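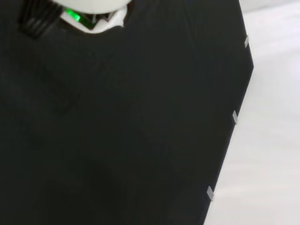
Miettinen

Livholm Forms and Reports, hosted version

I moved three intake forms from Teltwood to Livholm in September and have used it daily for equipment requests and repair tickets. This review covers the form editor, the grid report, import and export, and permissions. I did not test the payment fields or the mobile app.

Form editor

Fields are added from a panel on the left and edited in a drawer on the right. The drawer does not save until it is closed, and closing the browser tab with it open drops the change without a warning. Apart from that the editor is predictable. Conditional rules are written one per line and run top to bottom, so a later rule can override an earlier one. Teltwood stops at the first match. Anyone moving rules across will have to reverse the order of some of them by hand.

A single page takes up to 40 fields. Past that the Add button goes gray and you need a page break. The limit is on the plan comparison sheet but appears nowhere in the editor.

Copying a form brings over fields, rules and email templates. Reports are left behind. Notification addresses are copied as well, and they are live at once, so clear them before running a test entry.

Grid report

The grid is the main reason I switched. Columns can be pinned, grouped and filtered, and the filter is stored in the page address, so a bookmark opens the same view. With 621 entries in our largest form, sorting on a text column is quick. Sorting on a calculated column is slow — the value is worked out again for each row on every sort. Storing the result in a hidden field fixes it, at the cost of one more rule to maintain.

Two faults. Column widths reset when a field is renamed. Date filters use the account's time zone, while the displayed time uses the viewer's, so an entry sent at 11:30 p.m. can show up under one day and filter under another.

Import and export

Import accepts CSV with a header row. Field matching is by label, with case ignored. My first file had 321 rows and failed on a trailing space in a drop-down value. The error message gave the row but no column. The import is all or nothing, which I prefer to a partial load.

Export to CSV is complete, including hidden fields and entry IDs. Attachments come as a separate archive with file names that start with the entry ID. Export to PDF cuts long text fields at the page edge and I would not rely on it.

Permissions

Access is set per form and per report. There is no field-level setting. To hide a column from one group you build a second report without it and share only that. The Gruso sign-on connector worked as documented, but group changes are picked up at the next sign-in only, so a removed user keeps access until the session ends.

Verdict

Good grid, sound export, weak PDF. Worth the move from Teltwood if reports matter more to you than form layout. If your forms depend on long chains of rules, rebuild one of them in the trial account and test it there before you commit.

Rating: 4 out of 5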